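Plovow Glue Gun, Corded, Full Size
Item 319

Sold by Pisden Tool & Craft Supply
Page notes by Cosmin Văduva, buying desk

We carry three corded glue guns and this is the one we argue about. The maker's sheet calls it "professional." It's a glue gun. It melts a stick and pushes it out when you squeeze, and at this price that's what you should expect from it.

What the sheet says, and what we make of it:

Warm-up: the sheet claims under 300 seconds. Ours took longer on a chilly morning. Give it more time than you think.

Cord: 22 inches longer than the Fulus. We'd still plan on an extension if your outlet is behind the bench.

"Drip-free nozzle": no. Put something under it.

Sticks: standard full size. Plovow would like you to buy Plovow sticks. We tried Guzmán sticks, which cost less, and couldn't tell the joints apart.

Stand: a bent wire that clips on at the front. We found it flimsy and would set the gun on a tile or an old saucer.

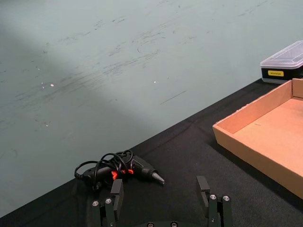 Cord storage is our main complaint with this whole class of tool. There's no clip and no wrap on the handle, so the cord goes wherever it likes. Lay the gun on its side and you can end up with loops lying right across the body, and on a black cloth a black cord is easy to lose track of. The orange-red trigger at least shows up well. A strap from the hardware drawer fixes the rest for pennies, and we don't see why the maker couldn't include one.

Good for: foam board, felt, cardboard, loose trim.
Not for: anything that sits in a hot car, whatever the box says.

In the carton: glue gun, wire stand, two sticks, leaflet. Returns accepted for 18 days, unused. A nozzle with glue in it counts as used.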